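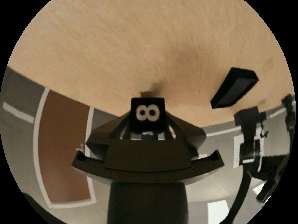
Hi all! I run the Prerkel Singers, a scrappy little community choir (mostly old work songs, some gospel, the odd murder ballad), and we're short on low voices again. Really short. If you can hold a bass or baritone line while the altos do something wild next to you, please write to me.

We also need a banjo or guitar player for our August set at the Bitar Street hall. You don't have to read music. I barely do! I send out recordings of every part and most of us learn by ear in the car.

Rehearsals start at 7 p.m. in the back room at Justitz Records and run 90 minutes, with a break for cookies — bring some if you feel like it. There are 21 songs on the list right now and I'd love to get that down to 20, so come with opinions. Singers should be 16 or older.

No audition for singers, just come to 2 rehearsals and see if you like us. Players, I'd ask you to jam with me for a bit first, nothing scary. I can't pay singers, but whoever plays for us gets an even cut of the door — last time that covered gas and a decent dinner.

Drop a note in the Prerkel box at the Justitz counter, or use the contact form on this page. Tell me what you sing or play and one song you never get tired of. Mine changes weekly.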